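Ticket 2727
Subject: Toy set order, still one green piece I can't place
Opened by: Tegan Pearce
Product: Ellery tabletop play set
Status: Waiting on Gutbridge support

Hi again! Thanks for the quick answer, and sorry for reopening this one. I went through the packing list like you asked (twice, with coffee) and I'm still stuck on the flat green piece. The list has a green cube, and I've got that, it's bright green and looks just fine. The other green one is low and flat, and I can't find it anywhere on the sheet. Is it an extra, or did it come out of somebody else's box?

I tried the part lookup on your site and typed in 645 from the sheet, but it only gave me the bowl.

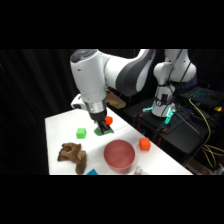
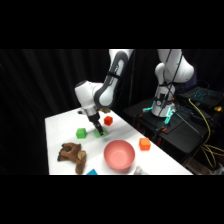

Photos: T. Pearce, added to ticket 03/09/2023

It's the one right by the green cube in both. The brown plush guy and the round bowl are on the list, no trouble there, and my niece has already claimed the plush (moose? dog? we're having a real debate, so please tell me what you call it!). The orange cube is fine too.

What I've tried so far:
Cleared the browser and ran the lookup again, same result.
Checked the older sheet from my April order, no flat green piece on that either.
Looked under the flaps of the carton for a second sheet. Nothing.

If it belongs to another customer I'm happy to mail it back, just send me a label. If it's mine, could you add it to my sheet so I can check it off?

Tegan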